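Flilar: Your Questions Answered

We get a lot of mail about the show, and Junaid Magsi, who answers most of it, asked if we could please put the usual questions in one spot so he can get back to his lunch. So we did. We'll add to this page as the new season gets closer. There are no major spoilers for the second season until the very last section, and we'll warn you again when you get there.

What is Flilar, for somebody who has never seen it?

Flilar is a fantasy drama set in a river country of the same name, where the right to rule passes from one family to another every time the river changes its course. The story follows two houses, the Clalards and the Ghaffaris, who have both lived on the same bank for so long that neither one can say who got there first. There is a fair amount of sword fighting and even more arguing over dinner, and we think the dinners are the best part (you may disagree, and plenty of people write in to tell us so).

Is it based on a book?

No, it was written for television. Aniela Krawczyk created it and has written most of the episodes herself. She did put together a long history of the river country before the first script was finished, and bits of that history turn up in the dialogue, in the songs and even on the walls of the great hall. People ask if it will ever be published. She has said she'd like to tidy it up first, and that she keeps finding more to tidy.

Do I need to watch the first season before the second?

You really should, yes. The second season picks up on the same night the first one ended, with the bridge still burning, and it doesn't stop to introduce anyone. If you're short on time, the episodes to see are the opener, the one with the wedding barge, and the last two. But do come back for the rest someday, because the episode where old Berel teaches the twins to fish looks like nothing much and ends up mattering a great deal.

How long is each episode?

Most of them are a little under an hour. The first season finale is the longest so far at 101 minutes, and it was shown in theaters in a handful of cities as well as on television. The shortest is the flashback episode, which runs 40 minutes and has hardly any talking in it.

Who is in the cast?

Panagiotis Christodoulou plays Lord Emmer Clalard, the tired head of the family, and Achilleas Giannakopoulos plays his brother Tavin, who would like the job very much. Manolis Andreadis joined in the middle of the first season as the ferryman. He was only meant to be there for two episodes, but everybody liked him so much that the ferryman kept finding reasons to come back across the river. He is a full member of the main cast now, and we couldn't be happier about it!

Why did the actor playing the young queen change?

The second season jumps ahead 14 years after its third episode, so all of the younger characters had to be played by older actors from there on. The adults mostly stayed the same, with some gray added to their beards. If you find yourself lost during that first episode after the jump, you're in good company. Watch for the green ring; whoever is wearing it is the queen.

How do you say "Suvemus"?

SOO-veh-moos, with the weight on the front. It's the name of the walled city at the mouth of the river, and the characters from upstream say it wrong on purpose. Early on we had a couple of actors saying it three different ways in the same conversation, and Aniela liked the sound of it so well that she wrote it into the story as a kind of insult.
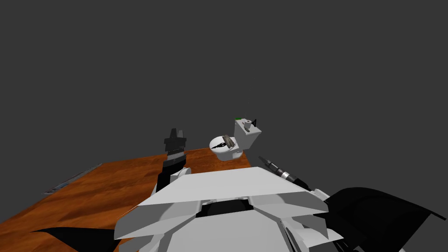

The city folk, on the other hand, always say it correctly and slowly, especially when there's a Clalard in the room. Listen for it in the council scenes, where you can pretty well guess whose side a person is on from that one word. Subtitles spell it the same way for everyone, so this is something you'll only catch with the sound up.

Is the river language real?

It's real enough to hold a simple conversation in, though you'd have trouble ordering a pizza. It began with a list of 100 words for the first season and has grown since then, mostly in the direction of weather, boats and rude remarks. There's no official dictionary yet. Some very patient viewers have put together their own lists, and the ones we've looked at are awfully good.

Is the show all right for kids?

That's up to you and your family, of course, but we made it with grown-ups in mind. There are battles, a couple of poisonings and one scene with a drowned horse that upset a good many of us too. Older teenagers who like this sort of thing will probably be fine.

When does the third season start?

We're hoping for January. Filming is finished and the editors are hard at work, but the music still has to be recorded, and we'd hate to give you a firm date and then have to take it back. When we have one, it will go at the top of this page.

Does Tavin die at the end of the second season? (Spoilers!)

All right, you've been warned. We saw him fall from the water tower, we saw his cloak come up downstream, and we saw his brother weep over it. We did not see Tavin. Achilleas has been asked about this in every interview he's done since, and he usually answers by talking about his garden.

I have a question that isn't on here. Can I still write in?

Please do. Junaid reads everything, although it may take him a few weeks to reply, and he can't pass along scripts or look at story ideas. Letters to the cast are forwarded in one big bundle at the end of each month.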